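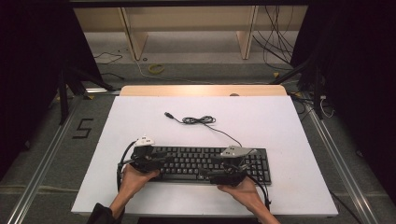
How to Clean a Crumby, Sticky Keyboard

I eat lunch at my desk more often than I'd like to admit, and so does everyone else I know, which means that every August, when things slow down a little, I set aside a Friday afternoon and give the keyboards a proper cleaning. It's a pleasant sort of job, really. Put some music on, pour yourself something cold (and set it on a different table, please!) and take your time.

You'll need a soft brush, a couple of lint-free cloths, cotton swabs, a small bowl of warm water with a drop of dish soap, and a little rubbing alcohol. I use the 85 percent kind from the pharmacy in Jarthorpe, though whatever is in your cabinet will most likely do.

First, shut down the computer and unplug the keyboard. If yours is wireless, switch it off and take the batteries out. Then take a photo of the keys with your phone – I skipped this the first time and spent a good long while wondering which side of the space bar was which.

Turn the keyboard upside down over a trash can and give it a few gentle taps on the back. Tilt it one way, tap, tilt it the other way, tap again. You'll be amazed at what comes out. After that, work the brush along the gaps between the rows, always sweeping toward the same edge so you aren't just moving crumbs from one neighborhood to another.

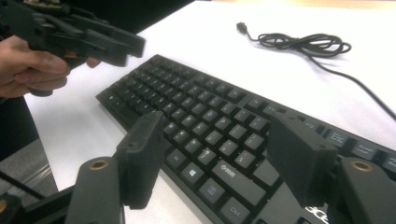 A full-size keyboard on a white tabletop.

Now for the sticky bits. Dampen a swab with alcohol, squeeze out the extra, and run it around the sides of each key. My friend Seidu Odoi likes to pull the keycaps off and soak them in the soapy water, and if your keyboard allows it, that does a lovely job. Check the manual before you pry, though, and go easy on the wide keys like Enter and Shift, as they often have a little wire underneath that is a bear to get back on. Loose caps need to dry completely, so I leave mine on a towel overnight.

Wipe the tops with a cloth that's barely damp, then go over the cable and the underside too. Let everything sit for at least 60 minutes before you plug it back in, and press each key once or twice to make sure it springs up the way it should. If one still sticks, go back to it with a fresh swab.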